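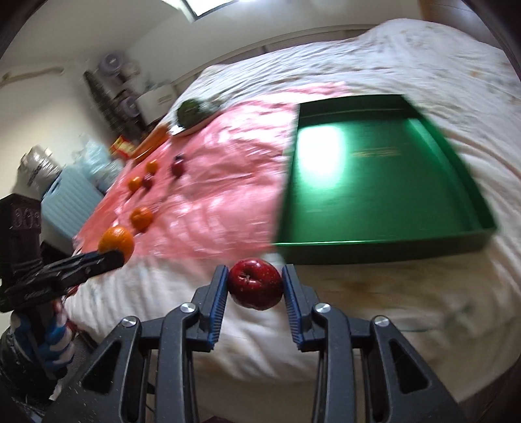
Eating on the Night Shift: A Talk With Ebony Ellery

Home Features Health Work Recipes Archive Contact

Search this site Enter keywords Go

7 min read

Ebony Ellery worked nights for 22 years, first on a hospital ward and later on the phones for an ambulance service. She now runs short courses for people who are starting night work, mostly in warehouses and care homes. We talked in the kitchen of her house in Dorden, at two in the afternoon, when she had been up for an hour. She no longer works nights but says her body has never fully come back.

I asked her what people get wrong first.

"Dinner," she said. "They get up at four or five, they have a big plate of food with the family, then they go in at ten and they're hungry by one. So they eat another dinner out of a machine. Then they come home and have breakfast with the kids. That's three big meals and none of them at a time when you want one."

Her own pattern took years to settle. She ate her main meal before leaving the house, something small at midnight, something smaller at four, and a slice of toast before bed. She tells her students to copy it for one week and then change whatever doesn't suit them.

The four o'clock food matters most to her. On the ward, she said, that was the hour when people went looking for cookies.

"There was always a tin. Families brought them in. I'd have a couple at four and by half past five I felt terrible. When I started bringing fruit it wasn't because I was being good. I was sick of feeling like that on the drive home."

She packs fruit that needs no knife and no plate. Apples travel well. Mandarins she likes for the smell, and because peeling one takes a minute and gives you a reason to sit down. Bananas she gave up on after one opened inside a work bag with her shoes in it.

I wondered how much of this could be taught. Vaughan Wihongi, who took her course last November before starting at a packing plant, told me by phone that he ignored most of it for the first month.

"I thought I was tough enough to eat whatever," he said. "I had noodles at three every night. I put on weight and I couldn't sleep. My stomach was still working when I lay down." He has since moved his last proper meal to before midnight. He still has the noodles once in a while.

Sleep takes up the other half of the course. Ellery spends a whole session on the bedroom, and she is firm about it. Phone in another room. Heavy curtains, or a blanket pinned over the rail if the rent is due and curtains can wait. She keeps food out of the bedroom during the day, apart from one piece of fruit and a glass of water.

"You'll wake up at noon hungry. Everybody does. If you go down to the kitchen you've had it. The light's on, the radio's on, somebody wants to talk to you. Eat an apple sitting up in bed and lie back down. Brush your teeth later. Dentists don't like me saying that."

Does it work for everyone? She shook her head. Some of her students quit nights within weeks, and she thinks that is often the right choice. One man in her last group was 54 and had never worked past six in the evening. He tried two rotations and asked for days.

"I told him well done. He'd found out fast. I've known people take ten years to admit it."

She has less patience for employers. Most of the places her students work have a canteen that closes before the night crew comes in, and a vending machine in its place. She has asked several of them to leave out a kettle, a toaster and a refrigerator with a working light. One agreed. Another sent her a leaflet about healthy snacking.

"They'd printed it on lovely paper," she said.

Before I left I asked what she eats at four in the morning now, if she happens to be awake. She usually is. She makes tea, weak, and has a cracker with cheese at the counter, then goes back up and reads until it gets light.

The next course starts in the spring. Places are free to anyone who can show a night rota from their employer.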